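Collado Small Objects Library
Progress report to the Pemero Fund
Prepared by Wahyudi Santoso
Oct 28, 2018

Summary

The work table is in use and the handling area is set up. The catalog is behind schedule. Spending is within the grant and we are not asking for more money. We are asking to move part of the printing line to storage, as explained under Budget.

The grant pays for a library of small objects that schools and workshops can borrow for lessons on shape, weight, and surface. Most of the objects fit in a closed hand. They are plain things: blocks, cubes, rods, caps, and small boxes. Borrowers told us during the first stage that they wanted fewer decorated items and more simple ones, and we have bought accordingly since July.

Work table

The old table had a wood-grain top, and small metal pieces were hard to pick out against it. We replaced it with a white one. The surface is matte, so the overhead light does not bounce off it, and a small piece shows up well wherever it is put down. The new table stands near a plain off-white wall, and we have decided to leave that wall bare. The shelf we had proposed for it will go on the opposite side of the room.

The change has made checking quicker. Items come out of their trays, get handled and looked over, and go back. Before, anything the size of a thimble tended to roll behind something else and turn up at the end of the day. We have lost 2 items since the last report, both during loans. No losses were recorded at the table.

One problem remains. The table is smooth, and pieces slide if someone leans on it or sets a tray down hard. We tried a rubber mat and took it off again after a week, as the dark color brought back the problem we had with the old table. A pale mat is on order.

Handling checks

Each object is supposed to be picked up, turned, and put down several times before it goes into the catalog. The reason is practical. An item that looks fine in the tray may have a burr on one edge, or may be so small that it is awkward to grip. The check sheet records size, finish, edges, and ease of pickup. We dropped the column for color in the summer, having found that it was filled in differently by every person who used it.

Cubes have taken the most time. They come from more than one supplier and the edges vary. Some are sharp enough to need rounding before they can be lent to younger groups. The rods and caps have given us very little trouble.
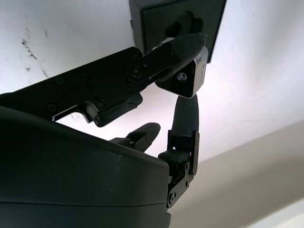 Aitana Goicoechea read this section in draft and asked whether the checks should be finished before any more objects are bought. She would prefer a smaller library in which every item has been handled to one in which a third of the trays are waiting. She also asked that ease of pickup be recorded on a fixed scale, as the present sheet allows comments such as "fine" and "OK I think," which are no use to a borrower.

We agree with both points. Buying is stopped until the waiting trays are cleared. The sheet now has a scale with 5 steps, and the comment box has been moved to the back. Sheets filled in under the old system will be redone where the comment is unclear. That applies mainly to the early trays, when we were still settling how the check should work.

Metal pieces

The metal pieces are the part of the library that borrowers ask about first. A small cube is useful in a lesson because there is so little to it: the sides match, it can be turned any way up, and it sits flat wherever it is placed. It is also easy to store. The difficulty is grip. A cube of this size is held with a thumb and a fingertip, and the smoother ones slip.

We looked at adding a texture to the sides and got a price for it. The cost was low, but the texture changed the look of the pieces and made it harder to compare them with the plain ones. We have left them plain and added a note to the lending sheet suggesting that pieces be handled over a table.

Fingermarks are a small nuisance. The pieces are wiped with a dry cloth at the end of each session. A liquid cleaner was tried on a spare and left streaks, so we will not use it on the rest.
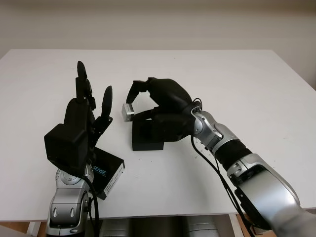 STORAGE AND PACKING

Rigid boxes have worked better than bags. The bags we began with tore at the corners when metal pieces were shipped in them, and a torn bag was how one of the lost items got away. A box also gives us a flat face for a label and can be stacked.

We reuse boxes where we can. A black box that already has lettering on it, like the one on the table with "SENSE" across its face, does the job as well as a new one, but the old printing has to be covered before it goes out on loan. Borrowers have sent items back in the wrong box after reading whatever was printed on it. Plain white labels stick well to the dark boxes and can be read from the far side of the room. On the pale boxes they are easy to miss, and we are trying a colored edge on those.

Foam inserts have been cut for the cube trays. The first set was too tight and the pieces had to be pried out. The second set is right. We still need inserts for the rods, which are different lengths and will probably have to be stored in dividers instead.

Loans

Loan requests have come in from 6 groups. All were served, one of them late because the tray it wanted had not been checked. Return times have been good. Groups have asked for a printed list in the lid of each box so that they can check the contents before sending them back, and we will do this as the catalog entries are completed.

Budget

The table, labels, and foam are paid for. The printing line is underspent because the catalog is late, and we now expect it to be shorter than planned. We request permission to move the unused part to storage, to cover dividers and the pale mat. The total stays the same.

Next period

Clear the waiting trays, cubes first.
Redo unclear check sheets.
Fit dividers for the rods.
Print lid lists for the trays that are ready to lend.
Put up the shelf.
Send the catalog draft to Aitana Goicoechea for comment before layout.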